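Koletti项目遥操作示教工作会纪要

日期:2024年12月11日
主持:Tarık Baysal
参加:Gezer示教组、Wesard数据组
记录:Gezer示教组

一、上次事项跟进
10月会议确定的仿真厨房场景已全部交付,Koreck手柄驱动更新完毕。示教数据累计299条,目标3,000条。数据组退回84条,主要原因是夹爪闭合时刻与手柄信号对不上,由示教组重录。

二、吊柜开门
操作员反映,腕部视角自下而上看柜门时,手指会挡住一部分柜体,接近把手时不好判断距离。会议同意接近阶段放慢手柄速度比例,左右门分开录制,指令里写明门和把手的颜色。

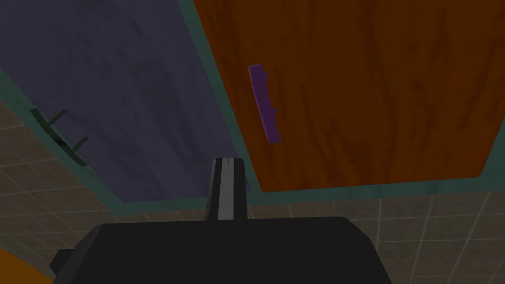
三、双臂移动与抽屉
走道较窄,右臂靠墙一侧余量小。Tarık Baysal要求先把底盘停稳再动手臂,不再允许边走边伸臂。抽屉柜各抽屉颜色不同,指令统一按“颜色加行列”书写,例如“第二行左侧橙色抽屉”。

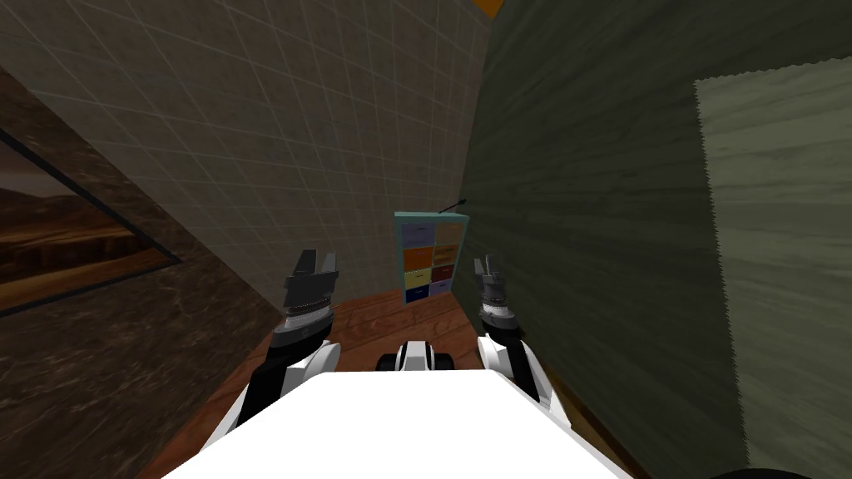
底盘停稳的判定由Wesard写进录制程序,速度归零后才开放手臂控制。每条示教开始时双爪张开,结束后退回起始姿态再停止录制。中途松开离合键的,整条作废。

四、腕部相机视角
腕部相机近处常有大块单色面板,操作员只看这一路容易失去方位。决定录制时头部与腕部画面同屏显示,夹爪保持张开,直到目标进入两指之间。
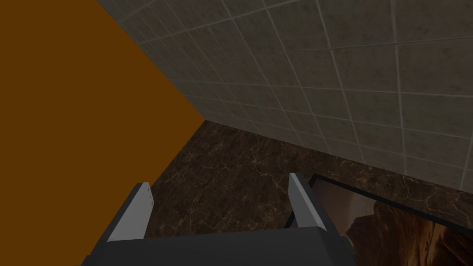

问:失败后又补救成功的示教要不要保留?
答:保留,单独标注“含纠正”,暂不进入第一轮训练。

五、待办
示教组:重录退回数据,修改操作说明。
数据组:底盘停稳判定,“含纠正”标签。
Tarık Baysal:与Koreck确认手柄延迟的测量办法。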